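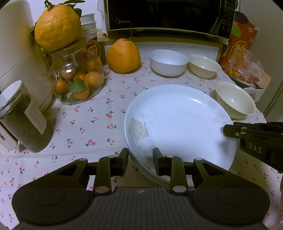
Okay, on to water hardness, the one setting on the Gotent dishwasher I'd never skip. Mine sat on the factory number for months and everything came out chalky. I test with glossy white plates, like that stack on the cherry tablecloth — once they're dry, tilt one toward a window and look for film.

1. Turn the machine on and leave the door open.
2. Hold **Rinse** until the light blinks.
3. Press **Start** to step up one level.
4. Press **Rinse** again to save.

**Note:** My tap water tests at 192 ppm, so I'm on level 3.
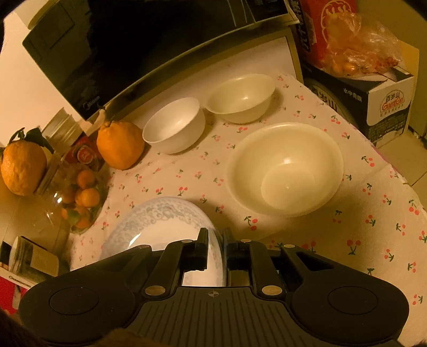 5. Fill the salt tank (first time only, top it up with water too!) and run a quick cycle, empty.

**Caution:** Dishwasher salt only — table salt can clog the softener.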